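Workshop notebook, Wosness room
February 22, 2025
Written by Ingvar Bundgaard. Jytte, please correct me where I remember wrongly.

Hand play test, continued from last time. I wanted to finish the right hand before lunch and did not manage it. The left is in order.

The index finger of the right hand still has too much side play at the first joint. I took the pin out again and compared it with the spare from the Claltus bag. The spare is a little thicker, but it goes in only with force, and I do not like force in a printed part. I reamed the hole by hand, very slowly, and now the spare sits well. The old pin is in the tin with the red lid. Please do not throw it away, I want to measure it properly on Monday.

Closing test with the Zallus script: 100 cycles on each hand, pause after every 20. The left hand made all of them. The right hand stopped at 17, then after a restart at 11, both times with the same message on the current limit. I first thought the new pin was too tight, but the finger moves freely when the power is off. So I now suspect the cable at the wrist, where it must bend more than I planned.
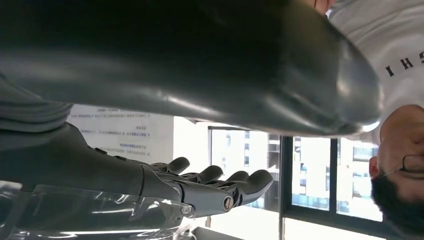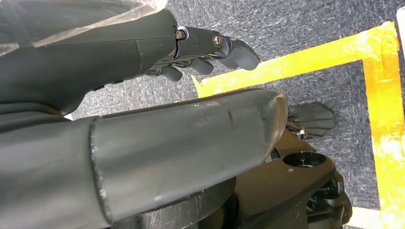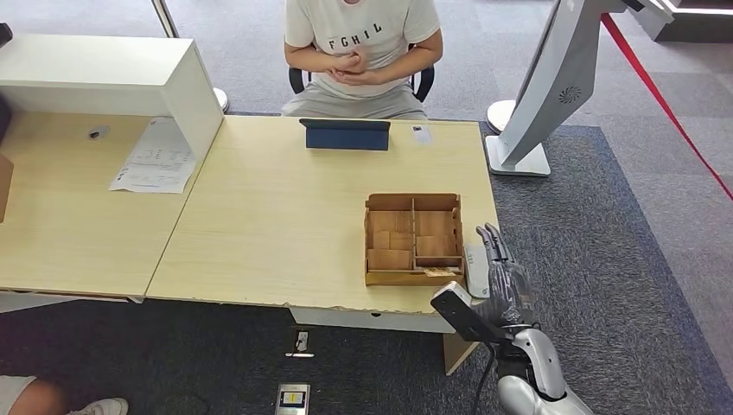

Hands and forearms, and in the last one the desk with the wooden box.

After the coffee I made the cable loop longer and fixed it with one tie only, loosely. The script then ran through once without a stop. Once is not enough to believe in it, so I have left the error log open in the folder Cai, and the next person who runs the script should write the result under mine, with the time.

Grip force is still set to the low value. Jytte wants to raise it before we try heavier things – I would wait until the right hand has made the full number of cycles three times in a row. We did not agree on this today and it can rest until next week.

Small things:
The 2.5 mm hex key is missing again. I used my own from home and took it back with me.
Grease for the finger joints is nearly empty. I will order the same one.
Script: the pause between open and close is now a setting at the top of the file, before it was hidden in the loop.

Next: measure both pins, repeat the right hand with the longer cable, and only then put the wrist cover back. If the message comes again I will change the cable for the one Jytte Ingvarsson soldered in the winter, it is in the drawer under the power supply.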